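Voleck's "Skorkstead" – did anyone else leave puzzled?

nabil_twal
Saw it at the Fakhoury in August. The programme note promises a dance "built entirely from chance". I'm not buying it. The sextet in act 2 lands on every single accent in the score, and six people don't do that by rolling dice. Lovely dancers, don't get me wrong. I just don't like being told a thing is random when I can hear it's been drilled to death.

v_golob
The chance part is in how the phrases were picked, Nabil, well before rehearsals. Once the order is fixed they learn it like anything else. Cunningham did much the same.

nabil_twal
Then the note should say so. "Entirely" is doing a lot of work there. 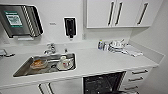 Is the music played live on the tour?
Only at the Fakhoury. The other dates use a recording of the Konen score.

damianlanz
Speaking of the Konen. Forty minutes of low drone and then a piano for the last five, and everyone around me sighed as if they'd been handed a glass of water. I suspect half the standing ovation was for the piano. And the house wasn't full, whatever the posters claim. It seats 1,075 and the upper circle was shut.

nisreen.s
I was in the stalls and it felt packed to me. They sold up to 700, according to the man on the door, which for new dance outside a big city is good going.
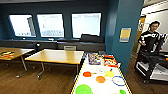
Teal walls and three windows

damianlanz
A man on the door isn't a box office report.

nisreen.s
No, and neither is your head count from row F.
On the dancing – can we talk about the long solo on the floor? She hardly stands up for the whole of it and I couldn't look away. Best thing in the piece, and none of the reviews I read gave it more than half a line.

v_golob
Agreed on the solo. The duet before it I could live without. Too much meaningful staring.
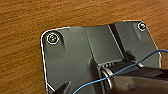 Plate with two screws

anas_r
Going against the grain here, I thought the solo was where it sagged. It's the same four shapes over and over with the lights going down a notch each time. Take the lighting away and what have you got? I've seen students do that and get told to edit.

nisreen.s
What you've got is somebody with extraordinary control of her back, Anas. Repeating it is the point.

anas_r
"Repeating it is the point" is what people say about everything I don't enjoy.

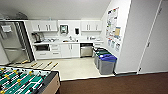
Kitchenette, with the table football in the corner

nabil_twal
Still waiting for someone to tell me how the dice produced that sextet. I wrote to the company and got back a link to the same programme note.

v_golob
There's a talk before the next run. Go and ask them there.

nabil_twal
I might. If the tickets are the same price as last time I'll be asking from the pavement.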